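The Zotarley Planning Workbook

I wrote the Zotarley because I was fed up with strategy documents that get printed, admired and put in a drawer. I'd sat through years of away days at firms of every size, and what people kept asking me for afterwards was something they could pick up on a wet morning and work through with a pencil. So that's what I made!

It's a spiral-bound workbook, 200 pages, and it takes a small management team through one full year of planning. You start with your customers (who left, who stayed, who pays late), go on to pricing, then costs, then people. Cash gets its own section because I got so many letters about it after the first edition. There's plenty of white space for scribbling, and I do mean scribbling. My own copy is a disgrace.

Each session is meant to last 30 minutes. You can go longer if the conversation is good, but please stop if it isn't, and come back to it another day.

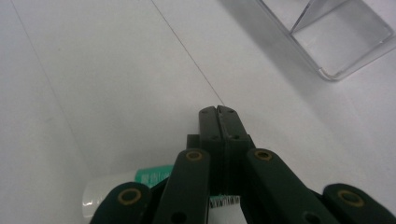
The pricing section is the one I'd point you to first if you're in a hurry. Most of the owners I meet set their prices years ago and have nudged them up since without really looking at which jobs make money. Nantana Kaewkla at Somboon did the exercise with her team in August and dropped two services she'd been carrying for ages. She tells me the meeting got quite heated, which I was rather pleased to hear.

What's changed in this edition: the forecasting sheets are bigger (sorry about the old ones, I know, tiny boxes), the chapter on hiring is new, and Boonmee Boonchu has gone through all the worked sums and put right a couple of mine. There's also a short bit at the back on handing over to a new manager.

Printed by Altden on heavy paper that takes ink without bleeding. We've done 2000 copies this time. Order code 859, through the Orkulico shop, and team packs come shrink-wrapped with a spare set of forecasting sheets. Orders placed before 13th October go out with the old postage rate, after that it goes up a bit.

If you've got the previous edition and only want the new chapter, drop me a line and I'll send it over.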